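Block room at Juddale toy library to reopen with 442 repainted pieces

Thursday, December 12, 2024
By staff reporter

Search this site Enter keyword Go

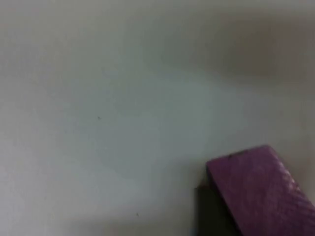
The toy library in Juddale will put its building blocks back on loan next week after a repainting job that kept them off the shelves for most of the fall. The collection had been borrowed steadily for years, and many of the blocks had lost their color on the corners and ends.

A total of 442 pieces have been repainted. The work was done in the library's back room on Pulham Street, where the blocks were sorted by size, cleaned, sanded by hand and given two coats of color. Long rectangular blocks made up the largest group, and purple was the color that took the most time to match.

The library said it had not set out to make the blocks look new. Deep splinters were sanded out and any piece with a split was withdrawn, but small nicks and specks in the surface were left alone. Streaks that show through the paint were also accepted, as a thicker coat had chipped too easily when it was tried on spare pieces in the summer.

Another 67 pieces were judged too worn to go back on loan. Most of these were short blocks and triangles, and they will be offered free to families who want them for craft projects. They will be kept in a crate by the front desk until they are gone.

The blocks will be lent in five sets, each in its own cloth bag with a card listing what should be inside. Until now they were lent loose by the boxful, and sets often came back mixed. Borrowers will be asked to lay the pieces out on a table and check them against the card before returning them. The loan period stays at three weeks, with one renewal if no other family is waiting.

The cost of the job was $935, which covered paint, sandpaper, bags and the replacement of a work light. The money came from the library's fall book and toy sale and from a small grant from Plisavell, a hardware supplier with a store in the town. No increase in the yearly membership fee is planned.

Members had asked for the blocks more than for any other item while they were away, according to the library's request sheet. Train tracks and floor puzzles came next. Both stayed on loan during the work, although the puzzles were moved to a lower shelf to make room for drying racks.

The color choices follow the old ones as closely as possible, so that pieces already in use at the Shboul branch can be mixed in. That branch has a smaller collection of the same sizes, and its blocks are due for the same treatment in February. Families who use Shboul will be able to reserve a set from Juddale during that time and collect it at either location.

Anyone who still has blocks at home from before the fall is asked to bring them in, whatever their condition. There is no late charge for these – the library has waived it through the end of the winter. Pieces can be left at the desk during opening hours or in the return bin beside the side door.

Reservations for the new sets can be made at the desk or by phone. Each household may reserve one set at a time.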